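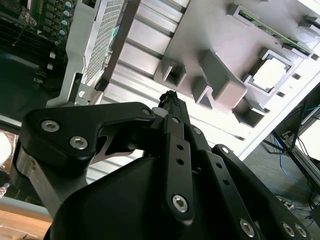

About Billis

Billis repairs, cleans and resells used office computers. We work from a single shop in Drendomar and serve small businesses, libraries, clinics and households in town and in the villages on the Younis side of the river.

What we do

Most of our work is repair. People bring in desktops and small servers that have stopped starting up, run slowly or make noise. We check the machine, write down what we find and call with a price before any parts are ordered. If a repair would cost more than the computer is worth, we say so, and the check is free.

We also buy retired equipment from offices that are moving or closing. Drives are erased before anything else is done, and the owner gets a signed record for each one. Machines that pass our tests go on sale in the front room with a one-year warranty. The rest are taken apart for parts, and what is left goes to the recycling yard in Domness.

Last year we took in 1,770 machines and put over 1,000 of them back into use. Another 400 were stripped for parts.

How we started

The shop opened in October in what used to be a shoe store, with two benches and a borrowed van. For the first few years nearly all the work was printers. We still fix a few of the older laser models – call first, as parts are getting hard to find.

Schools

Schools in the county can buy from us at cost. The first order under this plan was 103 desktops for the district in Domness, delivered over the summer break with keyboards, mice and power cords. Schools that want to order for the fall should write to us before the end of spring.

Visiting the shop

The front counter is open Tuesday through Saturday. Parking is behind the building, and the back door has a ramp and a bell. Please bring the power cord if your machine has its own, and a note of any password we will need for testing. We hold finished repairs for 60 days.

Page last updated Jan 28, 2023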